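## 4.3 Division of preparation work after the change

The preparation kitchen at Etmont supplies garnishes, dressings and portioned cold items to the staff canteens on the Unley site. Before the change, each member of the preparation team handled a batch from start to finish: cutting, weighing, portioning and writing up the batch sheet. Under the arrangement studied here, cutting remained a manual task, while the transfer of cut items to the scale and from the scale to the portion cups was given to a single table-mounted arm running the Cudix task planner. Staff kept responsibility for setting out the table, for refilling, and for signing the batch sheet.

We logged 2,304 transfers over the observation period, which ended in November. Of these, 641 involved some form of human action between the start of the transfer and its completion. We coded such actions as *repositioning* (an item or container was moved by hand), *confirmation* (the arm paused and a person pressed the resume key) or *takeover* (the person completed the transfer). Repositioning was the most frequent code. Takeovers were concentrated in the first hour of the morning shift, when the table had just been set out and the work was being done against the delivery time.

The effect on the working day was uneven. Cutting was now done in longer unbroken periods, and three of the five staff interviewed named this as the main drawback, citing sore wrists and a loss of variety. Two preferred it. Weighing had previously served as an informal pause in which the worker could stand upright, look round and speak to others. With weighing assigned to the arm, that pause disappeared from the written task list, although in practice staff recovered part of it by standing near the table during a batch. Supervisors at first recorded this time as idle. After discussion with the shift lead, Ekkachai Pongsiri, it was recorded as attendance and counted towards the batch.

A second change concerned the table itself. When one person carried out the whole batch, the position of tools and containers was a matter of habit and differed between workers. The arm required a more regular layout, and the team drew up a setting-out rule in which containers stand apart from one another and the scale is kept clear until the first item is placed.
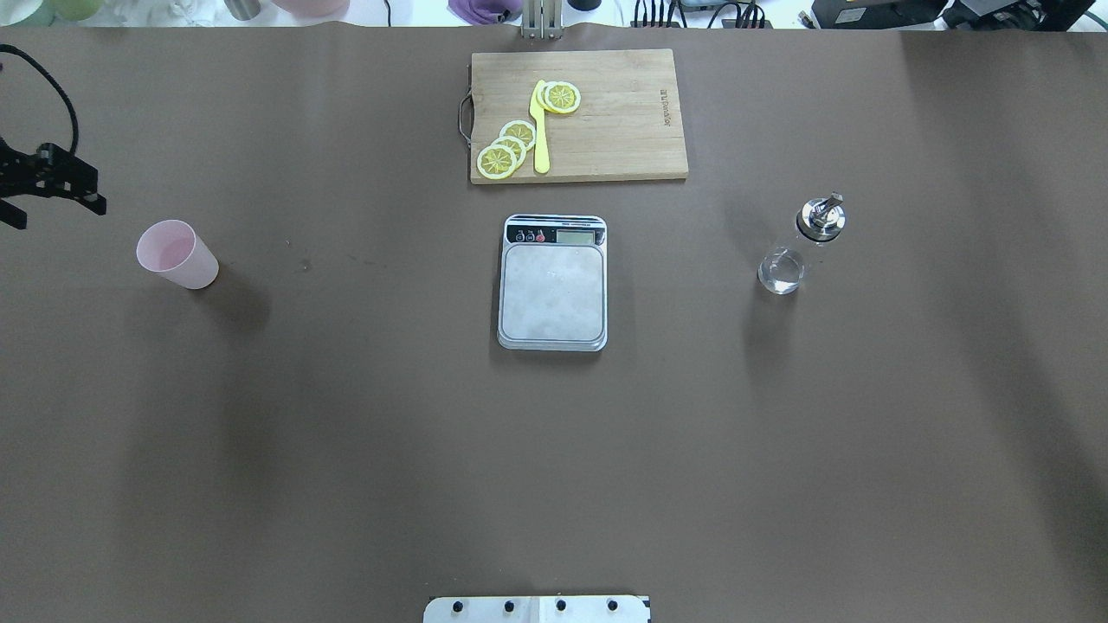

**Figure 6.** Table with sliced lemon on the cutting board and the scale platform clear.

Setting out became a skilled task in its own right and was the subject of most disagreements recorded in the field notes. The rule specifies where containers may stand but says little about the state of the food, and it was here that individual practice persisted. In Figure 6 the five slices overlap, in a pair and a row of three, with the knife lying between the two groups. Experienced cutters tended to leave slices as they fell and regarded separating them as extra handling. Newer staff more often spread the slices out before stepping back. Neither practice is forbidden by the rule, and the batch sheet has no field in which the difference could be entered.

Responsibility for errors was also reassigned. Batches in the lemon series had a target of 200 g, and a batch outside tolerance was returned to the person whose initials appeared on the sheet, whether or not that person had carried out the weighing. Several staff objected to signing for a quantity they had not measured. A revised sheet, prepared with the site's maintenance contractor Khunthong, separates the signature for cutting and setting out from the entry for weight, which is filled in from the arm's log. The revised sheet was in use only for the final part of the study, and its effect on the number of disputed batches is not assessed in this paper.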